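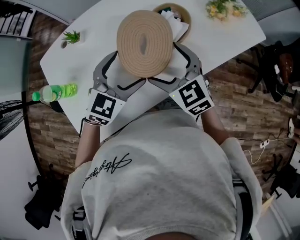
Naima Erraji maintains that a straw hat put down on its brim is a straw hat you have decided to stop liking. She said so again this morning, coat still on, before I had written a word.

May 13, 2018. Hat table, basket table, same table.

Working on: storing and showing the braided straw hats with the round baskets, for the Delwood order. Delwood wants the hat and basket sold as a pair, hat sitting in the basket, white paper underneath, the whole thing ready to go on a shelf without anyone at the shop having to use their hands. Order no. 2636. I have written the number on the wall so that it can stop getting lost in my pocket.

Hat, for the record: tan straw, braid coiled from the middle out and stitched round by round, shallow oval crown. The shallow crown is the trouble. A deep crown sits down into a wad of paper and stays there. A shallow one rides on top like a lid and slides off toward whichever side you are not watching.

Tried so far:

Paper flat in the bottom of the basket, hat on top. Looked like a hat someone had lost.

Paper folded into a ring. Held well. Took me longer to fold than the hat took to sell in February, and Naima asked if I was making a nest.

Paper crumpled, pulled up on one side so that it comes over the rim, hat leaned against the high side. Best so far. The brim rests on the paper and off the basket weave, so the end strands don't scratch. I'd like to say I planned this. I had been crumpling out of temper.

Note on crumpling: once, by hand, then open it halfway. Twice and it goes limp and gives you no lift. Not at all and it springs back and pushes the hat out during the night. Montes paper is the right stiffness. The cheaper roll from Brernham is fine for wrapping and useless for this, and we have 19 sheets of the Montes left, so please do not use it for sandwiches. You know who you are and I will leave your name off the page since you also read it.

Handling. Pick the hat up by both sides of the brim at once, level, and move it over to the basket level. Everybody's instinct is to pinch the front of the crown, as in films. People in films get a new hat for every take. The braid on these is stitched through the edge of each round, and a pinch in the same place day after day opens the stitches, and then there is a hole exactly where a customer puts her thumb to see if there is a hole.

Pressure on the brim should be enough to keep it from dropping and no more. If the rings start to go oval, ease off. If the crown starts to go round, you are holding somebody else's hat.

Steam. Did the batch with flat spots on the brim. Kettle, 45 seconds each, then down on the board with the brim hanging over the edge of the block and a cloth on it. I did one for longer out of curiosity and it now has a wave in it that I would call deliberate if pressed. It is on the top shelf. Do not ship.

The extras. Delwood also sent ideas for what should stand around the pair on the shelf. A bunch of artificial flowers, pale yellow and green, fine, light, won't shed on the straw. A succulent in a white square pot, which I was against on the grounds that anything with spikes should be kept away from anything braided. I have been told it gives height. It stays at the far end from the basket, and when the hat is being moved the pot gets moved first. Snagged braid cannot be unsnagged. You can tuck the loop back with a blunt needle and a drop of starch and it will pass at arm's length, which is where I intend to stand when they inspect.

The yellow in the flowers does flatter the tan. I tried them in the basket for a minute and they made the hat look like an afterthought, so beside the basket, lying down, stems away from the front.

Sizes. The baskets and hats were ordered in different years by different people who, from the evidence, never met. Some baskets take the hat with room for a finger all around the brim. Others take it only tilted. For the tilted ones use the high-side paper as above and let the brim stand on the rim a little. Customers seem to think this is charming. Sorting them into two stacks by the door; the left stack is the roomy ones. If the stacks have been swapped when you read this, try one and see.

Damp. The back shelf is no good for straw. A hat from there smelled like a shed after a few days. Moved all of the Delwood pieces to the Anenholm cabinet, doors open a crack – the hinge on the right door needs persuading upward before it will close, don't force it down, the last person who forced it down is writing this.

Reply to Naima, for the book: agreed on the brim, for a deep crown. Upside down on the crown is right if there is a crown to stand on. With these there is barely a dent, and the thing rocks. I propose brim down on a padded ring, overnight only. She has written "no" in the margin of the last page, in pen, and underlined it.

Still to do:
Label for stock no. 1642, the string came off.
More Montes paper.
Ask Delwood if "ready for shelf" means with the price tag on, and if so, on the hat or the basket. A pin through the braid is out of the question. Thread loop around the basket handle would do, if these baskets had handles.
Find the blunt needle. It was in the pincushion, and now the pincushion is missing too.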